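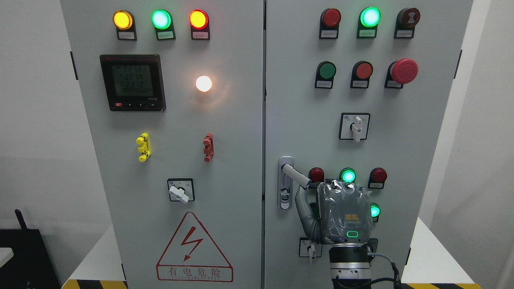
집에서 로봇팔을 만들다 보면 팔보다 팔이 만질 물건을 구하는 일이 더 어렵다고 Banafsheh Bahrami는 첫 모임에서 말했다. 책상 위에서 블록을 집는 연습은 누구나 해 볼 수 있는데, 문을 열고 스위치를 돌리는 연습은 진짜 문과 진짜 스위치가 있어야 한다는 이야기였다. Flillano 공동작업실은 그 말에서 출발했다.

## Flillano는

Flillano는 로봇과 자동화 장치를 직접 만드는 사람들이 함께 쓰는 작업실입니다. Brurklow 건물 1층에 있고, 회원제로 운영합니다. 회원은 대부분 낮에 다른 일을 하고 저녁에 와서 작업합니다. 기계 설계를 배운 사람도 있고, 납땜을 여기서 처음 해 본 사람도 있습니다.

처음에는 공구를 나눠 쓰는 모임이었습니다. 드릴프레스와 오실로스코프를 같이 사고 월세를 나눠 냈습니다. 그러다가 각자 만들던 것들을 조금씩 합치게 되었습니다. 한 사람이 손목 브래킷을 깎아 오면 다른 사람이 케이블을 정리하고, 또 다른 사람이 제어 코드를 손보는 식입니다. 지금도 회원 개인 작업이 우선이고, 공동 작업은 하고 싶은 사람만 참여합니다.

작업실에서 판매하는 제품은 없습니다. 외부 의뢰도 받지 않습니다. 운영비는 회비와 기초 강좌 수강료로 충당합니다.

## Metow 작업

Metow는 공동 작업 가운데 가장 오래 이어지고 있는 것으로, 사람이 쓰도록 만든 설비를 로봇손으로 조작하는 작업입니다. 설비를 로봇에 맞춰 고치지 않는다는 것이 처음에 정한 원칙입니다. 손잡이에 보조 고리를 달거나 스위치를 큰 것으로 바꾸면 훨씬 쉬워지지만, 그렇게 하면 다른 곳에 있는 설비 앞에서는 쓸모가 없습니다.

연습 대상은 두 짝 문이 달린 회색 전기 제어반입니다. 표시등, 누름 버튼, 회전 스위치, 문손잡이가 한 면에 모여 있어서 서로 다른 동작을 한자리에서 시험할 수 있습니다. 문손잡이는 손가락을 걸어야 하고, 회전 스위치는 집어서 돌려야 하고, 누름 버튼은 옆 버튼을 건드리지 않고 밀어야 합니다. 동작마다 손 모양이 달라서 한 가지 파지법으로는 해결되지 않습니다.

작업 순서는 다음과 같습니다.

- 팔을 고정하고 제어반과의 거리를 잰다.
- 동작 하나를 정해 느린 속도로 4회 반복한다.
- 손가락이 닿는 위치를 기록하고 필요하면 자세를 수정한다.
- 같은 동작을 200회 반복할 때까지는 다음 동작으로 넘어가지 않는다.

마지막 항목은 회원들 사이에서 인기가 없습니다. 지루하기 때문입니다. 그래도 지난 2월에 이 항목을 건너뛰고 진행했다가 손가락 교정값을 전부 다시 잡은 적이 있어서 그대로 두고 있습니다.
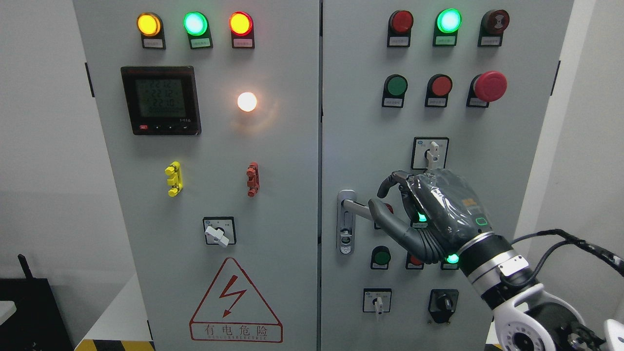
회전 스위치는 Metow에서 시간이 가장 많이 드는 부분입니다. 레버가 짧고, 돌리는 동안 손목의 중심이 스위치 축에서 조금만 벗어나도 손가락이 미끄러집니다. 팔의 관절값만 맞춰서는 잘 되지 않아 손끝 힘과 손목 회전을 따로 조정하고 있습니다. 오른쪽 문의 흰 레버는 위를 향한 상태에서 엄지와 검지 끝으로 잡는데, 이때 나머지 손가락이 문손잡이 레버 앞을 지나갑니다. 손가락을 펴는 순서를 잘못 넣으면 손잡이에 걸립니다. 바로 위쪽에는 빨간 비상정지 버튼이 튀어나와 있어서 접근 경로는 아래쪽에서 올라오도록 짰습니다. 손을 감싼 반투명 필름은 표면 마찰에 영향을 주므로, 필름을 교체하면 힘 설정도 다시 확인합니다.

회전 동작의 설정 파일과 기록 양식은 작업실 서버에 있습니다. 회원이면 누구나 복사해서 자기 장비에 써도 됩니다. 수정한 값은 원본에 덮어쓰지 말고 이름을 바꿔 저장해 주십시오.

## Arabzadeh 선반

Arabzadeh는 안쪽 벽에 있는 부품 선반의 이름입니다. 선반을 기증한 회원의 성을 땄습니다. 중고 모터, 감속기, 베어링, 남은 알루미늄 판재를 모아 두었고, 가져갈 때는 장부에 적으면 됩니다. 집에서 작업하다가 필요 없어진 부품도 받습니다. 다만 부풀어 오른 배터리와 출처를 알 수 없는 전원장치는 받지 않습니다.

집에서 로봇팔을 만드는 회원에게는 이 선반이 도움이 많이 됩니다. 관절 하나를 시험하려고 새 감속기를 사기에는 부담이 크고, 규격이 맞는지도 끼워 보기 전에는 알기 어렵습니다. 선반에서 비슷한 것을 가져가 맞춰 본 다음 구입하는 회원이 많습니다.

## 안전 규칙

제어반 문에는 붉은 글씨의 有电危险 표지가 있습니다. '전기 있음, 위험'이라는 뜻입니다. 작업실에서는 표시등 상태와 관계없이 항상 전기가 들어와 있는 것으로 보고 행동합니다.

- 팔이 움직이는 동안에는 팔과 제어반 사이에 들어가지 않는다.
- 전원이 필요한 시험은 3명 이상 있을 때만 한다.
- 한 사람은 팔의 정지 버튼 옆에 서고, 그동안 다른 일을 하지 않는다.
- 제어반 내부 배선은 담당 회원만 만진다.
- 케이블은 팔이 최대로 뻗은 자세에서도 당겨지지 않게 여유를 둔다.

집에서 하는 작업까지 작업실이 관리할 수는 없습니다. 그래도 상용 전원을 다루는 부분은 작업실로 가져와서 점검을 받은 뒤에 쓰기를 권합니다. 점검은 무료입니다.
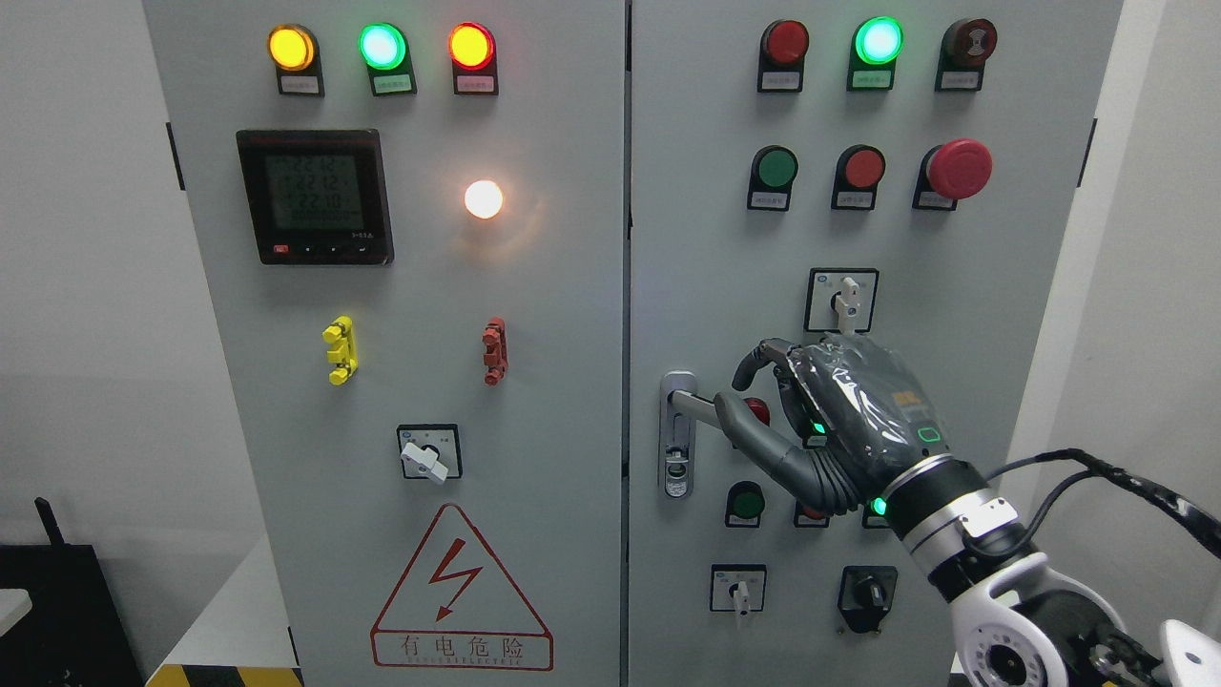
Ehsan Vahidi는 문손잡이를 잡는 것과 문을 여는 것은 다른 문제로 봐야 한다고 했다. 손가락을 거는 데까지는 위치만 맞으면 되지만, 당기기 시작하면 문이 경첩을 따라 원을 그리므로 팔이 그 궤적을 따라가야 한다는 것이다. 직선으로 당기면 손이 빠지거나 손목에 힘이 걸리니, 궤적을 계산하는 모임을 따로 만들자고 제안했다.

그 제안에 따라 문 열기 모임을 따로 운영하고 있습니다. 경첩 위치를 재서 궤적을 미리 계산하는 쪽과 손목에 걸리는 힘을 읽으면서 그때그때 수정하는 쪽으로 의견이 나뉘어 있고, 두 방식을 모두 시험하고 있습니다. 수학을 잘하는 분도 좋고, 기록을 꼼꼼하게 남기는 분도 환영합니다.

## 가입과 방문

정원은 작업대 수에 맞춰 정하며, 작업대는 7개입니다. 자리가 없으면 대기 명단에 올려 드립니다. 대기 중에도 기초 강좌와 공개 작업일에는 참여할 수 있습니다.

가입 전에 한 번은 방문해서 안전 교육을 받아야 합니다. 교육을 받지 않은 분은 동력 공구와 로봇팔을 사용할 수 없습니다. 미성년자는 보호자와 함께 오면 견학이 가능합니다.

방문할 때 만들고 있는 것을 가져와도 됩니다. 완성되지 않았거나 작동하지 않아도 괜찮습니다. 무게가 많이 나가는 장비는 미리 알려 주시면 수레를 준비해 둡니다. Brurklow 건물의 정문은 폭이 좁으므로 큰 장비는 뒤편 하역문을 이용해 주십시오.

문의는 작업실 게시판에 남겨 주시면 당번 회원이 답합니다. 당번이 작업 중이면 답이 늦을 수 있습니다.

최종 수정: 2021년 9월 23일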